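Fendell to release second album, Hellby, in December

May 26, 2026

Canadian four-piece Fendell will release their second album, Hellby, in December through independent label Prutico Records. The first single, "Borrowed Coat", is out today on all streaming services and as a seven-inch single limited to 300 copies.

The album has nine tracks and runs for 34 minutes. It was recorded in Hamilton, Ontario, over two stretches last year and mixed by Viera Šimko, who also produced it. Šimko worked on the band's debut as an engineer. Hellby is her first full production credit with them.

"We wrote most of the first record in a van and it sounds like it," said singer and guitarist Corey Dunstan. "For this one we had a room with a piano in it and a door that locked. I could leave a song alone for a week and come back to it. Some of them got a lot shorter when I did that."

The title is the name of a town that turns up in three of the songs. Dunstan made the place up while working night shifts at a bakery, and says he has drawn a map of it that will be printed on the inside of the record sleeve. The town has a ferry dock, a closed cinema and one bus route, the 413, which is also the title of the closing track.

Fendell formed in Hamilton as a duo and grew to a four-piece before their first album. Their sound on that record was mainly guitar and drums, played loud and recorded fast. Hellby is quieter in places. There is pedal steel on two songs, a clarinet on "Cinema", and a small choir on "413" made up of friends of the band and Dunstan's two sisters. The last two songs run together without a gap on both the vinyl and digital versions.

"The demos were already good, so my job was mostly to keep them from getting crowded," said Šimko. "Corey sings close to the microphone and he doesn't push. If you put too much behind that, you lose the words. We took out more than we added. On 'Borrowed Coat' there were six guitar parts at one point and now there are two."

"Borrowed Coat" opens the album. It was the last song written for it, finished on the second-to-last day in the studio. Dunstan describes it as a song about wearing someone else's clothes home after a funeral and finding their grocery list in the pocket. The B-side of the seven-inch, "Ferry Times", will not be on the album and will not be released digitally.
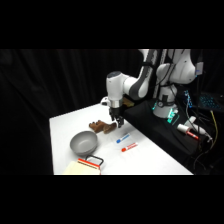
White robot arm over a covered table, with a black curtain behind.

Prutico Records has been home to the band since their first EP. The label will issue Hellby on black vinyl, CD and cassette, as well as digitally. A coloured vinyl edition will be sold only at shows and through the label's own store. Pre-orders for all formats open today. Anyone who orders the vinyl or CD from the label will get a download of the full album on the day of release.

The sleeve was painted by Hamilton artist Hájek, who also did the lettering for the single. The original painting will hang at the album launch and will not be for sale.

The band will play 5 shows in Ontario and Quebec this summer, where they plan to perform at least half of the new album. A full Canadian tour will follow the release. Dates and venues for both will be posted on the band's website and sent to the mailing list first. All of the summer shows are open to all ages.

"We've been playing 'Cinema' and '413' live for a while, and people have started asking where they can get them," Dunstan said. "I've been telling them soon for more than a year. I'm glad to have a month I can give them - and I'm looking forward to playing the rest, even the ones I haven't worked out how to sing and play at the same time."

The live line-up for the summer will be the same as on the record, with the addition of a second keyboard player. The clarinet part on "Cinema" will be played on stage by the album's original player at the Hamilton show only. Elsewhere it will be covered on keyboard.

A second single is planned for early fall. The label has not announced the title.

Hellby track listing:

1. Borrowed Coat
2. Dock Road
3. Nobody's Cousin
4. Cinema
5. Half the Lights
6. Tin Roof, Long Weekend
7. What the Driver Said
8. Snow Fence
9. 413

Album credits:

Written by Corey Dunstan and Fendell. Produced and mixed by Viera Šimko. Recorded in Hamilton, Ontario. Cover painting and lettering by Hájek. Released by Prutico Records.

About Fendell

Fendell are a four-piece band from Hamilton, Ontario. They have released one EP and one album, both on Prutico Records. Their songs have been played on campus and community radio across Canada, and they have toured in Ontario, Quebec and the Maritimes. Hellby is their second album.

About Prutico Records

Prutico Records is an independent label based in Hamilton. It releases a small number of records each year by artists from southern Ontario, and runs a mail-order store that ships across Canada and overseas.

Media information

Advance streams of Hellby will be available to reviewers in the fall. Writers and radio programmers who would like to be added to the list should contact the Prutico Records press office and include the name of their outlet. Download copies of "Borrowed Coat" are available now for radio, in both the single version and a slightly shorter edit. "Ferry Times" can be supplied to stations on request for broadcast only.

Corey Dunstan and Viera Šimko are available for interviews by phone or video. In-person interviews with the full band can be arranged in Hamilton, or on the day of any of the summer shows. Please send requests for guest list and photo passes at least one week before the show.

The sleeve artwork and lyrics for "Borrowed Coat" are available from the press office. Please credit Hájek when using the artwork.

- 30 -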